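Häufige Fragen zum Teilprojekt Textilien

Stand: 26.05.2020

Worum geht es in der Studie?
Wir untersuchen, wie gut ein Roboterarm das Greifen und Falten von Stoff aus Vorführungen lernt, die Menschen mit einem Handgreifer aufnehmen. Der Arm selbst ist bei der Aufnahme nicht dabei. Er bekommt später nur die Kamerabilder, die Bewegung des Greifers und die Öffnungsweite der Backen.

Warum gerade Stoff?
Eine Tasse hat eine feste Form, ein Pullover nicht. Dasselbe Kleidungsstück sieht nach jedem Griff anders aus, und ein Modell kann sich nicht auf eine gespeicherte Kontur verlassen. Verfahren, die bei Kisten und Flaschen brauchbar waren, sind bei uns an einfachen Geschirrtüchern gescheitert.

Wer führt die Aufnahmen durch?
Zurzeit Marleny Cáceres, Brayan Urrego und Lucero Huanca. Die Auswertung liegt bei Yhon Benavides. Die Aufnahmen entstehen in normalen Wohnräumen, mit dem Licht und der Bettwäsche, die dort vorhanden sind.

Wie lang ist eine Vorführung?
Höchstens 15 Sekunden pro Teilschritt. Längere Abläufe werden geschnitten. Ein Teilschritt beginnt mit offenen Backen und endet mit offenen Backen - alles dazwischen zählt als ein Griff.

Was heißt »Meron« in den Tabellen?
So nennen wir intern das Modell, das aus den Vorführungen trainiert wird. »Plemov« ist die Vergleichsvariante ohne Bilder vom Greifer, nur mit einer festen Deckenkamera.

Welche Ergebnisse gibt es bisher?
Beim Anheben einer Stoffkante gelangen Meron 11 von 15 Versuchen, Plemov fünf. Beim vollständigen Falten ist der Abstand kleiner, dort schaffte Meron fünf und Plemov drei von 15. Für eine belastbare Aussage reicht diese Zahl an Versuchen noch nicht.

Woran scheitert das Modell am häufigsten?
Es greift zu tief und nimmt die Unterlage mit. Auf gemusterten Laken passiert das öfter als auf einfarbigen. An zweiter Stelle stehen Griffe, bei denen nur eine von zwei Stofflagen erfasst wird.

Was sieht die Kamera am Greifer?
Beide Finger und das, was vor ihnen liegt. Das Weitwinkelobjektiv verzerrt zum Rand hin stark, gerade Linien erscheinen gebogen. Wir rechnen das vor dem Training nicht heraus. 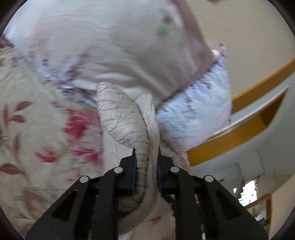 Oben sind die Backen um den Stoff geschlossen, unten stehen sie offen über dem Strickpullover. 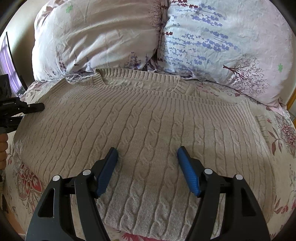
Werden unscharfe Bilder aussortiert?
Nein. Bewegungsunschärfe tritt auch auf, wenn später der Arm arbeitet. Entfernt werden nur Sequenzen, in denen die Position des Greifers nicht rekonstruiert werden konnte.

Kann ich die Daten bekommen?
Noch nicht. Ein erster Teil soll unter dem Namen »Ayala« erscheinen, sobald die Einwilligungen vollständig vorliegen. Anfragen dazu nimmt Hernán Muñoz entgegen.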